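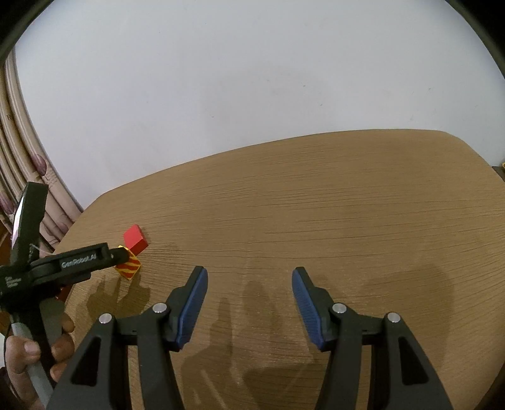
Kalari Manipulation Group — Handheld Demos Team

Posted by Boris Bošković, 2 Aug 2022
10 comments · 2 shares

# Ketetti tabletop set

Hello! If you've landed in this folder you probably want the block episodes, so let me tell you what's in here before you start the download (it's a big one, go and put the kettle on).

Ketetti is our set of tabletop demos done by hand. There's no arm to steer. You hold the gripper, you squeeze the trigger, and the camera on the tool records what the fingers are up to. There are 3235 episodes in this release, mostly small things on a brown table: blocks, boxes, packets, and whatever else was in the bin that morning.

## What's in an episode

Each folder has the video from the tool, the finger opening over time, and a short text file with the task in plain words. I wrote most of those text files myself, so blame me for the spelling. When there are two grippers on the table you get two videos, and they should line up to within about 2 frames. If they don't, please tell me which episode!

The view is very wide, so straight edges come out curved and the corners go dark. I've left it like that on purpose — Ekinci, our loader, can flatten it for you if you switch that on, but I find the raw view trains just as well and you keep the other hand in sight for longer. 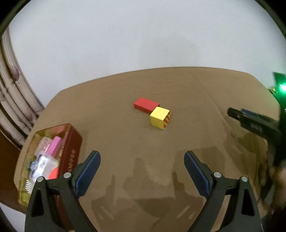

Both grippers at the table, with the red block, the yellow one and the bin.

## Things I'd watch out for

Shadows. The fingers throw big dark shapes on the tabletop and my first block finder loved them far more than it loved the blocks. Crop with care.

Open fingers don't mean the episode is over, either. People pause, change their minds, have another go. I kept the dithering in (I quite like it), and if you want it gone there's a trim setting in Ekinci.

The older Plaletti episodes from January use different names for the finger opening, so don't mix the two sets until you've run the rename script. I did, and lost an afternoon to it.

## Still to do

- redo the task text for the bin episodes
- check the left/right labels again
- write a proper loader guide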